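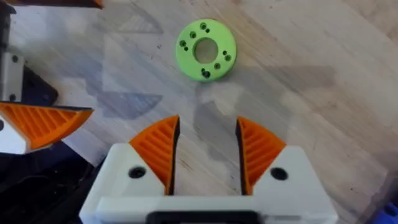 Third week with the Plutari two-arm bench kit and the gripper fault is back, so I'm writing this now instead of waiting for the full month like I said I would. Short version: nice fingers, bad stop behavior, do not leave it running while you go get coffee. My standard test part is a green ring, flat, big hole in the middle, little mounting holes in four clusters. Pick it off the wood table, hold it, set it down. Not a hard part. The orange ribbed fingers with the black strips on the inside should handle that all day and mostly they do.

Posted Jun 7, 2018. Will update if the firmware changes.

What I bought: two arms, two grippers, one controller, one power brick. Paid 1645 for the set from Luangrath, used price, still sealed. Shipping was fine. Box was fine. Manual is a joke, 51 pages and the fault codes get half of one.

What went wrong

Run one, no trouble. I set it up for 300 picks overnight and got all of them. Great, I thought, five stars. Second night I asked for 600. Came back in the morning and the right gripper was clamped shut on nothing, motor housing too hot to keep my hand on, controller screen showing READY. Ready! Ring was on the floor under the bench.

So the grip closes, misses or drops the part, and keeps squeezing. No timeout that I can find. It doesn't flag the miss, doesn't stop the other arm either. The other arm just carries on with its half of the job. Mine had been reaching over and letting go of air for who knows how long.

Did it again on purpose the next day, standing there with my hand on the switch. Pulled the ring away just before the close. Same thing, fingers come together, current stays up, status says READY. Tried it on the left one too and that one threw a fault like it should. So maybe I got one bad gripper, maybe its a setting. Swapped the cables side to side and the problem stayed with the right gripper, so not the cable and not the controller port.

The stop button

This is the part I'm actually mad about. Red button on the controller stops the arms. It does not open the grippers or cut power to them. With the bad one clamped and heating up, I hit stop, arms froze, gripper kept right on squeezing. Had to pull the plug. If that's a finger in there and not a green ring you want that plug within reach. I now have the whole thing on a switched power strip screwed to the front edge of the bench and I'd tell anybody buying this to do the same before first power up.

Also the two arms will happily share the same bit of table. There's a keep-out zone in the software but it is off by default, and it goes by arm position only, doesnt count the fingers. Had one light bump so far. Left a scratch on a bracket, nothing bent.

What's good

Fingers. Really. They bend around the edge of a part and spring back, and the strips haven't peeled. Easy to swap, two screws. Arms are quiet. Repeat accuracy is plenty for pick and place on a bench. Setup took me an evening, less if you skip the manual and read the Forum thread on it.

Support

Wrote to them twice. First answer was a link to the manual. Second answer came from the Posville office and was better, they asked for the log file and offered a new gripper, no charge, I pay the postage. It's in the mail. They didn't say anything about the stop button, and I did ask.

Temps, for those who want them: I put a cheap stick-on sensor on the bad gripper and it climbed to roughly 70 C before I pulled the plug. Good one never got past warm.

Rating: 2 out of 5 for now. Would be a 4 with a grip timeout and a stop button that stops everything. If the new gripper throws its faults properly I'll bump it to 3. Not higher til they fix the button.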